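Cuaderno del taller de manipulación, marzo, por la tarde
Hilo, aguja y los recados de casa

Vuelvo a la pregunta que dejamos a medias en la comida, la de si una máquina sabe ya hacer las faenas de una casa o de un taller pequeño, y la retomo por el lado del hilo, que es donde llevo metido toda la semana.

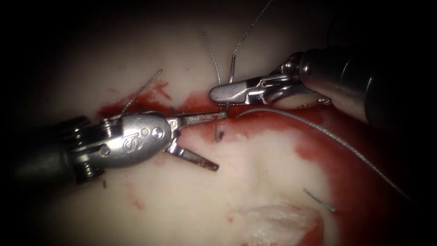

Yolanda Esteban defendía que quien sutura puede zurcir, y que de zurcir a coser un botón hay un paso. Yo le decía que sí, que bueno, que según quién lleve las manos. En cirugía hay una persona en la consola que ve el tejido, decide por dónde entra la aguja y nota con los ojos (porque con los dedos, en muchos equipos, nota poco) cuándo el hilo está a punto de apretar de más. Los brazos le siguen la muñeca con una finura que da envidia. Pero la tarea la sabe la persona. Cuando le pido a la máquina de nuestro banco que cosa un botón, le estoy pidiendo también que sepa lo que es un botón flojo, y ahí nos quedamos todos mirando la camisa.

Apunto lo de hoy antes de que se me olvide, que ya me conozco. Hemos puesto el bastidor de Clarkard con tela de algodón de la buena y la pinza fina a la izquierda. Hicimos 20 intentos de pasar aguja y tirar del hilo hasta dejar un cabo corto. Los primeros fueron preciosos y me vine arriba, lo confieso, hasta que el hilo empezó a hacer bucles por detrás de la pinza y el programa siguió tirando tan contento. El hilo suelto es traicionero: se va donde quiere, se cruza con otro cabo, se pega a la tela. Al modelo de Varkport le enseñamos curvas limpias sobre fondo liso y luego le damos la vida real, con brillos por todas partes, y confunde un cabo con el canto de la pinza. Las partes metálicas pulidas nos siguen matando la segmentación. Mañana pruebo con luz más rasante y bajo un poco la exposición, a ver.

Lo que mejor ha ido es el pase de una mano a la otra. Una pinza sujeta, la otra se acerca cerrada, abre en el último momento y recoge. Si las puntas se acercan despacio, sale casi siempre. Si las acerco a la velocidad que le gusta a Yolanda, no. Le he puesto una pausa de 2 segundos antes del cierre y se nota muchísimo, aunque el vídeo queda aburridísimo y en Valcárcel querrán verlo acelerado para la visita.

Sobre el nudo no tengo nada bueno que contar. De los intentos con nudo doble salieron bien 2, y uno de ellos lo ayudé yo con un dedo, así que lo dejo escrito para que luego nadie lo ponga en la tabla. Lo que falla es mantener la tensión mientras la otra mano da la vuelta. Mi abuela lo hacía viendo la novela.

Pensaba, recogiendo la mesa, en qué faenas nos quedan cerca de verdad. Doblar paños grandes, si vienen de uno en uno, ya casi. Meter piezas en bandejas, desde hace tiempo, y en Prustia tienen una celda que lo hace sin que la mire ningún operario durante toda la mañana. Fregar una olla con arroz pegado, lo veo lejos. Coser sobre algo blando que cede y resbala y cambia de color, con una persona guiando, es trabajo corriente en un quirófano; sin ella, en nuestro banco, con un trapo seco y quieto, tardamos unos 30 minutos en preparar lo que luego dura un suspiro. Me parece una comparación injusta para nosotros y aun así me la quedo, que ayuda a saber qué parte nos falta. La muñeca ya la tenemos. Nos falta el criterio, y me temo que el criterio no viene en el pedido de recambios.

Cosas para no dejar en el aire:
Revisar los cables de la muñeca derecha, que hoy tenía un poco de juego al girar.
Pedir hilo trenzado de otro color. El gris se pierde contra el metal y tampoco contrasta con las sombras del borde.
Recortar los cabos sueltos entre prueba y prueba y retirarlos del bastidor, que el detector los cuenta como hilo activo.
Yolanda, si lees esto antes que yo: la calibración buena es la de después del café, la otra la hice con el bastidor sin apretar. No la borres todavía, que quiero comparar las dos y ver cuánto se nos va la punta de la aguja.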